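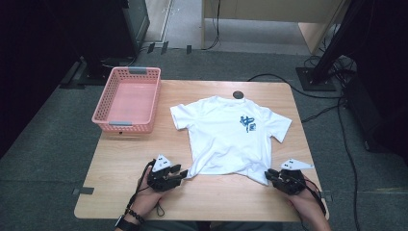

White T-shirt laid flat, pink basket to the left. Seltex garment care thread, 29 posts to follow in December.

1/4 Members are asked to lay each shirt flat on the table, collar away from them, and to draw out both sleeves before folding.

2/4 Creases gather towards the hem. Please smooth them by hand, working down from the collar.

3/4 Fold each side to the middle, sleeves included. Thin white cotton marks easily, so keep the tabletop clean.
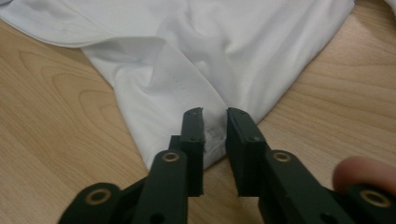
4/4 Folded shirts go into the basket, collars facing the same way. Questions may be sent to the Seltex desk.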